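Notes from Utell open day, 20th September. Typed on the train, tidy later.
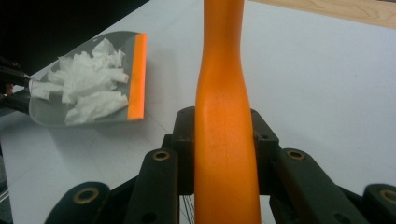
*Dustpan task, tissues in the scoop, one gripper on each tool.*

Went with Lies Van Dijk. Badge queue, bad coffee, then straight to the hall at the back where they gather the examples. Main reason for going, so skipped the talk on pallets.

Sanne Nijs runs the tables. No robot arms at this stage, people do the chores by hand with the grippers and the recordings go to the learning system afterwards. Sweeping up is the current job. Crumpled tissues on a white tabletop, dustpan in one gripper, orange handle in the other. I had 3 goes. Harder than it looks, your wrist wants to twist and the gripper doesnt let it. Lies was much better at it, annoyingly.

Things I asked:

- Do they keep the bad ones? Yes, marked seperately. Dropped tools too.
- Who decides what counts as good? Two people look at each one, if they disagree Sanne has the last word.
- Same mess every time? No. Tissues get re-crumpled and moved between runs, they were strict about this in August after a batch came out too samey.
- How long is a shift? 2 hours, then swap. Hands get sore.

The grippers have had some use, black plastic all scuffed. Jasper Van Rooij wants padded grips for the next lot, no budget yet.

Missed the Platmont stand, closed early. Got a card from Frans Mertens there though, ring him re: borrowing a table for our own trial.

To do: send Ans the task list, ask Sanne for the labelling sheet, claim train fare.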